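Grasp phase labelling

From the Stodholm robot software wiki

Grasp phase labelling is the job of going through a recording of something being picked up and marking which bit is which: the reach, the close, the hold, the carry, the let-go. I've looked after this page for a while, and I've kept it in the first person because the house style lets us and because most of what I know comes from doing it wrong first. Last checked on September 8, 2026.

Background

A handling policy learns from recordings, and a recording on its own is just a long strip of pictures with some numbers attached. The numbers tell you how wide the fingers were and where the gripper was in the room. They don't tell you what the person was up to. You can train without that (plenty of people do!), but once you want to ask why a policy keeps letting go early, or fetch every clip where the object was well off the table, you need the phases written down somewhere.

We started doing this in a spreadsheet. It was awful, and I was the one who suggested it. One row per clip, five columns of frame numbers, and every time somebody trimmed a clip the whole row went out of step. Oltine, the labelling tool we use now, grew out of that mess. It keeps the phase marks tied to the time in the recording, so you can trim as much as you like and the marks stay put.

The five phases

Reach runs from the first movement towards the object up to the moment a finger touches it. This is the easy one, although people will argue about the start.

Close is short, often only 9 frames in our recordings, and it ends when the finger width stops changing. Soft packets are a pain here because the width carries on creeping while the packet squashes.

Hold begins when the width settles. The object may or may not have left the table at this point, and for our purposes that doesn't matter.

Carry begins when the object and gripper start moving together. Older pages on this wiki call it "transport", which means the same thing, and the export still writes it that way.

Release covers the opening of the fingers and ends when there's clear space on both sides.

How the software guesses

Oltine makes a first pass by itself. It runs a small width detector over the finger signal, looks for flat stretches, and calls the longest one a hold. Then a second model, Kunlow, looks at the pictures and answers one question: is there something between the fingers? If the two agree, the phase gets marked green and you can skip past it. If they don't, it goes amber and lands in somebody's queue.

I'm fond of Kunlow, but it does have its moods. It was first trained on boxes and tins, so anything see-through gave it trouble, and so did anything close to the colour of the fingers. Round drink bottles were somewhere in the middle. The finger pads meet a curved side, the label wraps off out of sight, and with a wide lens the table behind bends round like a bowl. It copes much better now that we feed it the lens correction as well.

The frame I use when I'm teaching the hold label has a yellow 維他 drink bottle upright between two magenta fingers, which clamp it low on the body, with an orange cup lying on its side beyond it. What I like is how much else is on the table. A person knows straight away which object is being held, but a detector that simply goes looking for "a bottle" has several to choose from, so Kunlow is told to start at the fingertips and work outwards.

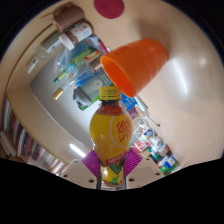 Checking by hand

Our current set has 3,746 clips in it, and 3,351 of those went through with every phase green. The rest were looked at by a person. I'd love to say the green ones are all fine, but we do pull a dozen out at random each time we export, and now and then one of the 12 is wrong. It's nearly always the line between hold and carry.

When you're checking, play the clip once at full speed before touching anything. I know it's tempting to dive straight in and nudge the marks about, but it's much easier to feel where the phases change when it's moving. After that, step through the joins one frame at a time. Use the left bracket key to pull a mark earlier and the right bracket to push it later. Shift with either one moves it by ten frames, and you will press that by accident at least once.

Single frames are a trap, by the way. A still of a clamped bottle can't tell you whether the carry has begun, so don't move that mark from a still. Go and look at the motion plot underneath.

If a clip has two grasps in it, split it. If the person picks something up, puts it down and takes a better hold, that's two grasps as well, even when the second one is only a few centimetres over.

Known problems

The Bilgin importer drops the last frame of a clip if the recording was stopped during a release. There's a patch waiting, planned for October. Until it's in, mark the release as "open-ended" and leave a note.

Finger width is noisy when the gripper is turned quickly, and the detector sometimes reads the wobble as a second close. Raising the smoothing setting by one notch sorts most of these. Two notches and you start losing the real ones.

Amber marks made before the lens correction came in still show their old confidence scores. Don't trust those; run the first pass again.

See also

Finger width calibration
Oltine keyboard shortcuts
Export format and the "transport" label
Wide lens correction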